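Equipment planning, Dornham site, 01/05/2021

1. Hand-held grippers

Ornano quoted 3,730 for a second pair, with cables and spare finger blocks. Agreed to order. Zabala was lower but does not sell finger blocks separately. Price holds until October.

2. Bins and balls

The ball-and-bin task stays as the reference task for the Follinel budget. Target is 1,000 recorded runs per station. 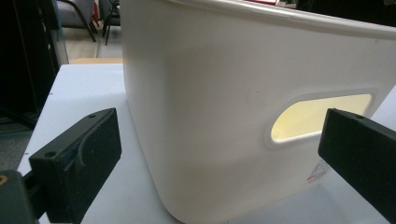
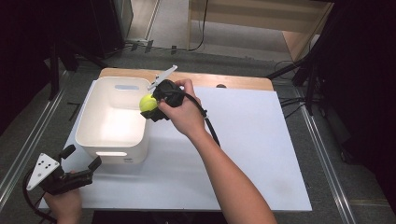
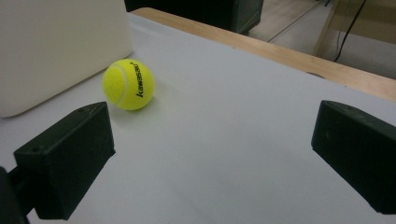

Bins to be bought in one size only, white plastic, with handle holes. Quantity: 3 per station. Tennis balls come out of consumables and need no separate line. Mixed brands are acceptable.

3. Tables

Request for new tables declined for this budget period. Existing wooden tables to be kept with white board on top. Replacement board to be cut to the same size as the current sheets.

4. Robot arm

Purchase deferred. The arm budget depends on how much data the hand-held stations produce, and more than 39 hours of usable recordings are wanted before a payload class is chosen. Zabala to be asked for a lease price as well as a purchase price.

5. Actions

- Place gripper order with Ornano.
- Get lease price from Zabala.
- Move cable covers from the Follinel general line to station costs.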